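Dijkstra Street Reading Rooms: spring progress report
Prepared for the Brenar Fund by Úna Keane

Period covered: January to the end of March

Lending. The home lending program now reaches 34 households, up from 19 at the start of the grant. Most new sign-ups came through the two clinics on the north side. The school route has been slower, and Milan Michiels will meet the principals again in April.

Stock. We bought 70 titles this quarter, mostly large print and early readers. Two boxes from Grolilska arrived with water damage and were credited in full. Cataloging is behind by several weeks. Cor Boersma has moved to four days to catch up.

Space. The lease on the second room was signed in February. Painting is finished and the heating has been checked. Shelving is still short, so for now we are using donated furniture, including wooden cabinets with room for books on top and a cupboard below.
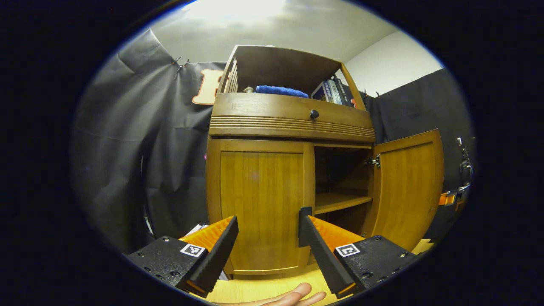
Photo: Frans Mulder / Dijkstra Street Reading Rooms

Spending is in line with the budget except for van hire, which ran over after the January storms. We ask to move the unspent printing money to cover it.

Next quarter: open the second room on Saturdays, train 16 new home visitors, and send out the reader survey. Kristof Van Hecke will send the figures by branch separately.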